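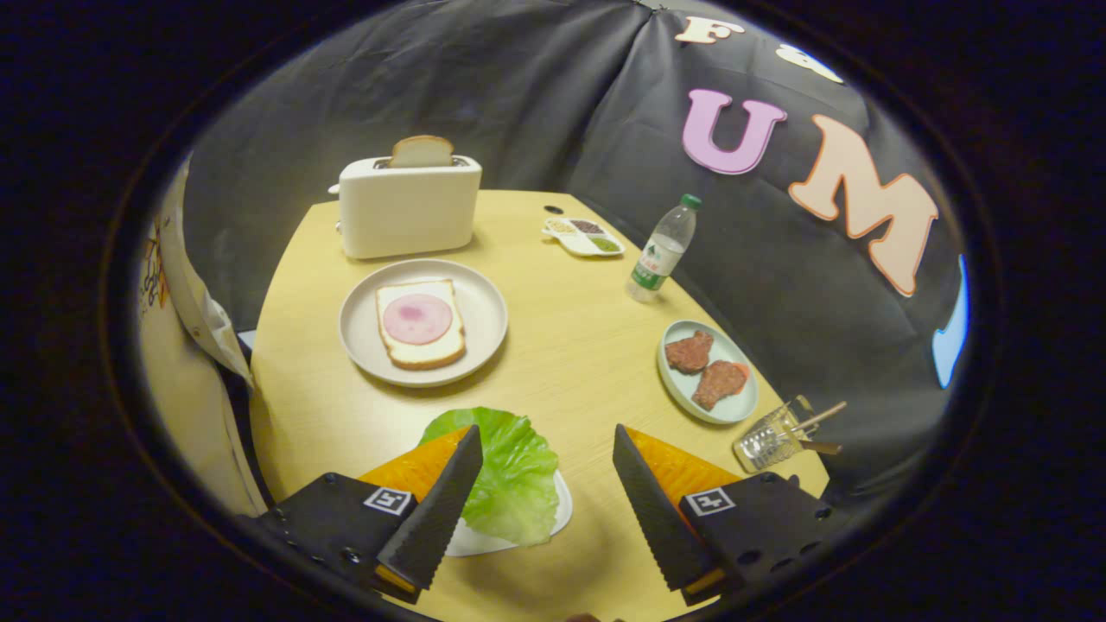 *Sandwich task, round table, lettuce leaf on the small plate between the fingers; toast and ham on the centre plate.*

# Minutes: Data Gathering Meeting, Gemora project

**Date:** Apr 2, 2026
**Place:** Arkport, upstairs meeting room, and by call from the Bittencourt site
**Present:** collection team, training team, hardware, one representative from Hindier
**Apologies:** labelling lead (Bittencourt)

## 1. Minutes of the last meeting

Agreed as correct, with one change. Under item 4, "all folding episodes" should read "all towel folding episodes". The napkin episodes were never in question.

## 2. Matters arising

- The spare hand-held gripper is back from repair. The new cable clip holds, but the trigger is stiffer than on the other one. Operators have asked that the same person does not use both in one session.
- Shared drive permissions for Bittencourt are sorted.
- The lighting plan is still outstanding. Carried forward to item 6.

## 3. Progress on the sandwich task

The collection team reported 1619 episodes recorded since the task opened in December. Of these, 268 have been rejected at review. The rest have passed or are waiting for a second look.

The main reasons for rejection, most common first:

- tracking lost part way through, mostly when the operator turned the wrist sharply over the centre plate
- episode started before the hand was in the start position
- item dropped and picked up again without the drop being marked
- wrong instruction text attached to the episode

The training team said the last of these is the one that does most harm. A dropped slice can still be of use if it is marked. An episode labelled "place the ham" that shows lettuce being placed is worse than no episode at all, and there is no automatic check that catches it.

It was asked whether the reviewers could read the instruction aloud before playing each episode. The reviewers present said they had tried this and it slowed them down less than expected. To be adopted at both sites for a month.

## 4. Lettuce

Discussed at some length. The training team has looked at the latest model on the bench robot and lettuce is the weakest step. Toast and ham are handled fairly well. With lettuce the fingers tend to close above the leaf, or close on the rim of the plate and bring the plate along too.

Points made:

- Where a leaf hangs over the rim, as in the picture at the top, it gives the fingers something to take hold of. Operators naturally go for that part. The model has learned this and does badly when the leaf lies flat inside the rim.
- Ruffled leaves vary a great deal from one to the next. This is wanted, but it means more episodes are needed than for ham.
- The small plate is light. Some operators steady it with the free hand, which should not be in view. The collection guide says so, but not clearly.
- Fresh leaves wilt during a long session. A limp leaf behaves differently in the fingers. No agreement on whether to bin limp leaves or keep them as variety.

The Hindier representative said their kitchen trials use shredded lettuce as well as whole leaf and asked if that could be included. The training team would rather get whole leaf working first. Left open.

**Agreed:** a further 800 lettuce episodes, split evenly between leaf overhanging the rim and leaf fully inside it. Both sites to share the work. Operators to note which of the two it was at the start of each episode, using the existing comment field.

**Agreed:** limp leaves to be kept for now, with "limp" in the comment field.

## 5. Table layout

The current layout has the toast plate in the centre, the toaster towards the back left and the sectioned condiment tray beside it. The patties are on their own oval plate on the right, with the water bottle behind. The small lettuce plate is at the front.

The training team is concerned that this has become too regular. In a good share of the Arkport episodes the toaster has hardly moved. The model may be using it as a landmark to find the plate -- when the toaster was taken off the bench robot's table last week, placing got noticeably worse.

The collection team pointed out that the layout card was written to stay close to the toaster's socket, and that there is only so far the lead will reach. An extension lead was suggested. Hardware has no objection provided it is taped down along the floor.

There was some discussion of whether items not used in the task should be on the table at all. The bottle and the patties have no part in the basic toast, ham and lettuce sequence. It was felt that they should stay, and be moved about more. Real tables have other things on them, and the Hindier kitchens certainly do. The clear glass cup was raised as a special case: it is hard to make out at the best of times, and at the edge of the lens more so. It stays in, but reviewers are not to reject an episode only because the cup is hard to see.

**Agreed:** layout to be changed after every tenth episode. Collection team to write a fresh set of layout cards, including some with no toaster.

## 6. Backdrop and lighting

Arkport uses a black fabric backdrop with large foam letters pinned up. Bittencourt has a plain wall. The tracking is steadier at Arkport, and hardware puts this down to the letters giving it more to hold on to. The fabric alone was tried in December and was poor.

It was suggested that Bittencourt put up letters too. The training team asked that they use something else, such as posters or printed cloth, so that the two sites do not end up looking the same. The patterned white panel at the left of the Arkport table was mentioned as the sort of thing that would do.

The folds in the black fabric shift from day to day. No action needed.

Lighting: the plan has not been written. The afternoon sessions at Bittencourt are brighter than the morning ones because of the window. The training team is content with this as long as the fingers are not washed out. Hardware to check the exposure setting on both grippers -- they may not match.

## 7. Finger pads and markers

Hardware reported that the orange pads are wearing on the older gripper. The textured surface goes smooth at the tips first and ham starts to slip. Pads are to be changed on both fingers together, never one side only, and the date of the change written in the session log.

The square markers on the finger mounts need wiping during food sessions. Grease on a marker can stop the finger opening from being read, and this does not show up until the episode is processed. One full morning was lost this way. A dry cloth is enough. Operators should not use the cleaning spray, as it lifts the edges of the print.

A question was asked about food caught in the serrated edges of the black blades. The brush in the hardware drawer is for this. It should be returned to the drawer.

## 8. Condiments

The condiment tray has been on the table for some time but the spreading step has not been started. The training team would like a small trial before any full collection. Concerns were raised about mess on the pads and about how to tell from the wrist view when enough has been spread.

Hindier would like to see this step moved up. It was explained that spreading needs a tool held in the fingers, and that no tool episodes have yet been gathered for Gemora. The representative accepted this but asked for a date. None could be given at this meeting.

**Agreed:** a trial of 2 sessions at Arkport, to be reviewed before anything further is planned.

## 9. Operator guide

The guide is now on its fourth version and has grown too long. New operators at Bittencourt are said to be reading the first page only. The following are to go on the first page:

- start position and how long to hold it
- free hand out of view at all times
- one instruction per episode, read before starting
- mark every drop
- wipe the markers between batches

The section on moving at an even pace is to be rewritten. "Slowly" has been taken too much to heart by some operators and their episodes are nearly twice the length of the others. The training team does not want them slow, only smooth.

## 10. Actions

| Action | Who | By |
|---|---|---|
| Lettuce episodes, both plate positions | Collection, both sites | Progress at next meeting |
| New layout cards | Collection, Arkport | Before lettuce work starts |
| Extension lead, taped | Hardware | Before lettuce work starts |
| Compare exposure on the grippers | Hardware | Next meeting |
| Lighting plan | Bittencourt | Next meeting (carried forward) |
| Backdrop for Bittencourt, no letters | Bittencourt | Next meeting |
| Replace pads on older gripper | Hardware | This week |
| Spreading trial | Collection and training | Report when done |
| New first page of the guide | Collection | Draft to both sites for comment |
| Read instruction aloud at review | Reviewers | From now, for one month |

## 11. Any other business

The fridge at Arkport is shared with the office upstairs. Task food is to be labelled. Ham has gone missing.

Bittencourt asked for the meeting to start half an hour later so that it does not cut into the morning session. Agreed.

**Next meeting:** Bittencourt, with Arkport joining by call. Date to be sent round.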